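Packing Eggs Without Cracks
Project report by Ojārs Mockus, Plakska course

1. The question
Many small egg sellers in our region pack by hand. I wanted to learn which box suits a short walk home, and how the table should be prepared for the packing. My box for this part has four places, two by two. The eggs are brown, and a white plate is used for them on the table.

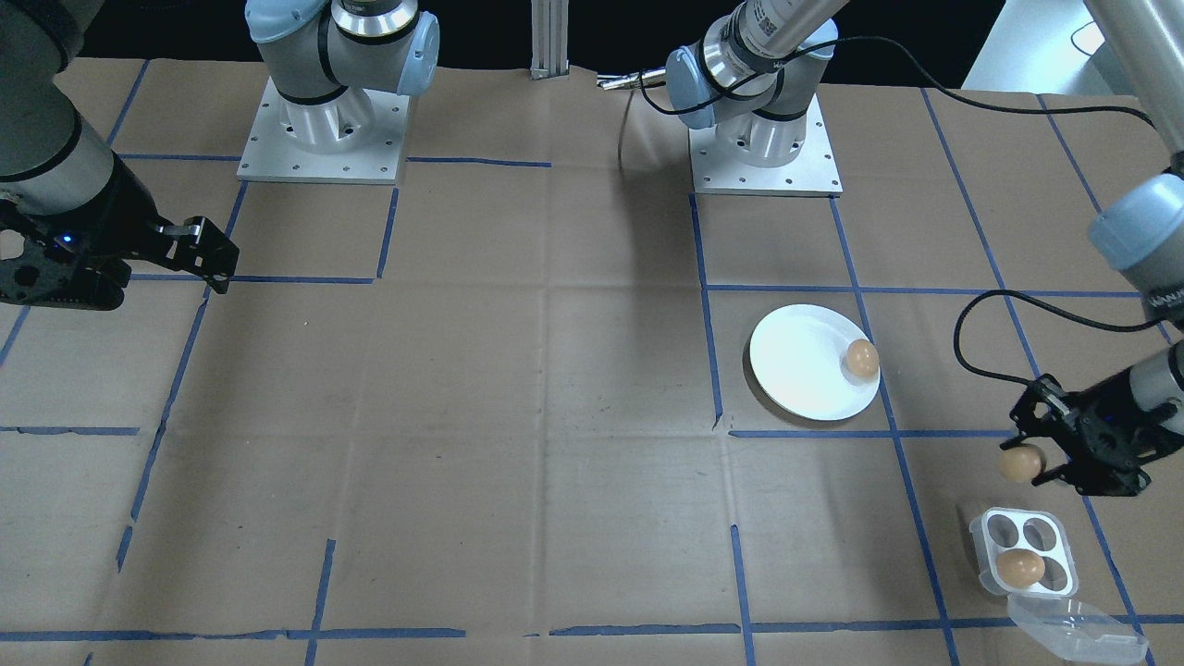 2. The table
We divided the brown surface into squares with blue tape. It helps to put the plate and the box back in the same place each time – before this, in October, our notes could not be compared. Each trial is written on one line: the square of the plate, the square of the box and the order of filling. I made 22 lines in the first notebook.

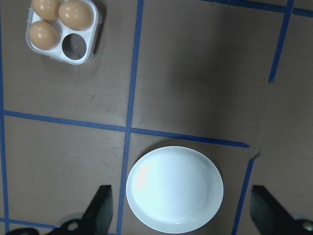
The order of filling was more difficult to decide than I expected. My first plan was to fill one row and then the other, but a box with one full row leans when it is lifted. Now I prefer to fill across the corners. For a box of six places I have not yet found a good rule.

3. Care of the surface
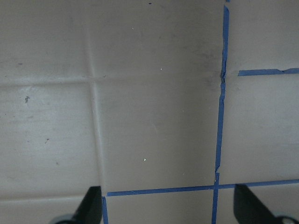 Department of Food and Packaging, Gesolel College

Tape must be pressed flat where two pieces meet, and any loose end should be replaced before the next trial. Marks are wiped with a soft cloth. In the next part I will compare the box with a paper one from Jukitz.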